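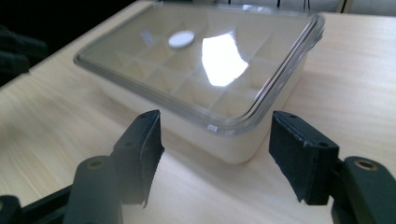 Small-Parts Packing at Bistirville: An Interview with Seraina Imhof

Jun 27, 2023

The Bistirville site of Vuteo began automating its small-parts packing line in December. Seraina Imhof, who manages the line, spoke with us about the change and its effect on the 35 employees who work there.

Ms. Imhof explained that the first task chosen was the handling of compartment boxes, which are lifted, moved and set down many times in a shift. "We asked the staff which job they would give up first," she said. "The answer was very clear. It was the boxes."

The plan, known on site as Kila, calls for grippers to take over box handling at 6 stations. Employees remain responsible for filling, checking and release. Each of them completed 21 hours of paid training before the first station opened.

Darren Tunstall has packed parts at Bistirville for many years and now supervises two of the stations. He described the early weeks as difficult. "I was used to setting my own pace," he said. "Now I plan the work, and I step in when a box is placed badly. My wrists are better for it. I do miss talking across the bench - the stations are further apart than they were."

Asked about job security, Ms. Imhof stated that no positions had been removed and that the written agreement with staff covers the whole period of the plan. She acknowledged that some employees remain concerned. "They have a right to ask, and we have a duty to answer. We received 133 written questions. The replies are posted in the break room."

Clear lids, she added, caused more trouble than expected, as reflections had to be dealt with station by station. A second line, at Wysocka, will be reviewed once the work at Bistirville is complete.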